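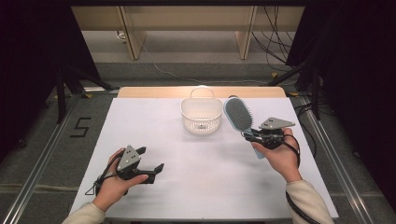 Pre-opening walkthrough for the Zumadel open day, Plirwood building, ground floor demo area. Completed February 18, 2023, before doors. The list is the one we used in August with the visitor items added. Checks were made with the hand-held gripper station running its normal tidying task, the hairbrush and the small white basket, so that cables and clearances were looked at with a person's hands on the grippers. Items marked FIX had to be closed before visitors came in.

1. Floor and walkways
Visitor route clear from entrance to demo area: OK
Route width at narrowest point: 51 inches. OK
Cables off the visitor route: FIX. Thin white cable across the floor behind the table. Tape down or reroute. Closed, taped.
Floor numbers stuck down, no lifted edges: OK. Check the 5 again at midday.

2. Stands and rails
Tripod and light stand feet fully spread: OK
Hanging cables on light stand tied up: FIX. Closed with two hook-and-loop straps.
Rail ends covered where visitors can reach them: OK
Curtains clear of lamps: OK

3. Gripper station
Finger tips free of cracks and sharp edges: OK
Gripper cables have slack at full reach: OK. Right cable runs along the forearm. Operator to keep it on the outside of the sleeve.
Both grippers release when the handle is let go: OK
Table surface flat, sheet secured at corners: OK
Items for the task free of loose parts: OK. Basket handle tested, holds.
Long hair tied back and lanyards off before a visitor tries the grippers: sign posted. Staff must still ask.

4. Fajardo arm (second demo)
Emergency stop tested from both sides: OK
Barrier distance from base: 135 cm. OK
Speed limit set to visitor mode: OK. Setting is lost on restart, so check it again after any power cycle.

5. People
Visitors at the gripper station at one time: 4 maximum
Staff at each demo: 2
Children under 12 with an adult at all times: on the sign
First aid kit location known to all staff: FIX. Moved from Clillow room to front desk. Staff told.

Comments
Bundle of black cables on the right side of the back desk is acceptable for today but should go in a tray. Carried over to the next inspection.
All FIX items closed. Area released for visitors.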